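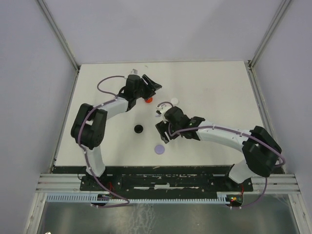
# Moving the issue tracker's saved searches to Kasura

Grorkard stores a saved search as a string. Whatever you typed in the search box is kept, character for character, and run again each time you open it. Kasura stores the parsed query with field IDs. I spent most of last week getting from one to the other and am writing down the parts that took time.

The export gave me 1,897 saved searches. Many were duplicates apart from spacing or the order of terms, so I sorted the terms, lowercased the field names and compared again. After that I dropped anything not opened since August. Kiyoshi Miyazaki asked for his to be kept regardless, and they were.

## Field names

Grorkard lets you rename a custom field and goes on accepting the old name in searches. The export doesn't tell you this. We had 16 custom fields, nine of which had been renamed at least once. The aliases are in the admin log, under "schema", and have to be copied out by hand. My script reads them from a two-column text file:

```
old_name current_name
fixfor milestone
area component
sev severity
```

If an alias is missing, Kasura's importer treats the term as free text. It raises no error. The search runs and returns the wrong cases, so check the import report for a line reading `freetext: 1` or higher.

## Relative dates

`edited:"-7d"` in Grorkard counts back from the current time. In Kasura the same term counts from midnight in the project's time zone, so a result can differ by up to 20 cases on a busy project such as Ornham. I left these as they were. Kenta Hosoda rewrote the two used for the release report with explicit hours.

## Negation

A leading minus binds to the next term only in Grorkard. In Kasura it binds to everything up to the next comma. Put brackets round each negated term before import:

```
-status:closed component:api
(-status:closed) component:api
```

## Still to do

Shared searches came over owned by the import account. Changing the owner in bulk needs the API, and the call for it rejects any search whose name contains a slash. I have renamed the ones in Ornham. The Aravena project is next.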